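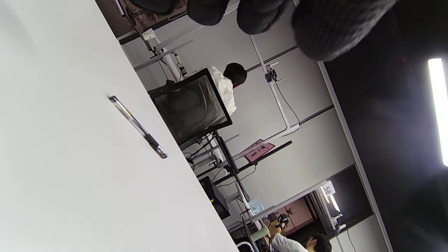
I caught Dalva Meireles right after lunch, and she was already talking about neutrinos before I'd found a chair. Her group at Urndale wants to know if they have any mass pattern we've missed.

"We had 15 good events by May," she told me. "Fifteen! I cried a little."

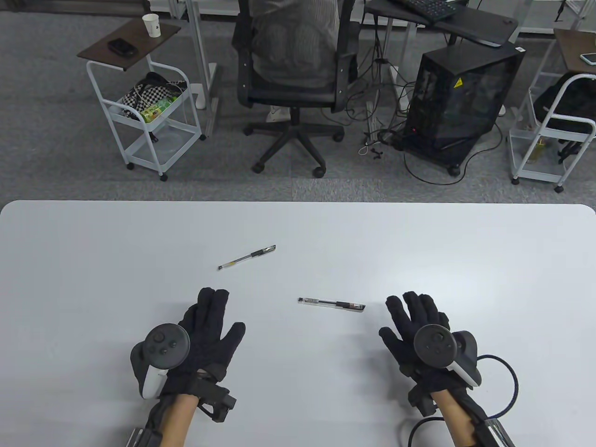 She's less cheerful about the background noise - "it's mostly radon, it's always radon" - and she credits Pankaj Joshi with the fix, a new filter they call Leite. I asked when they'd publish. She laughed and said to ask her again at 53 events.
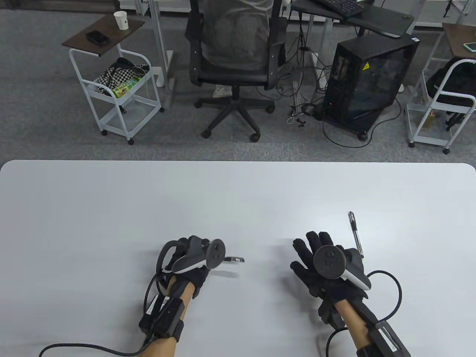 Gloved hands at the big white table.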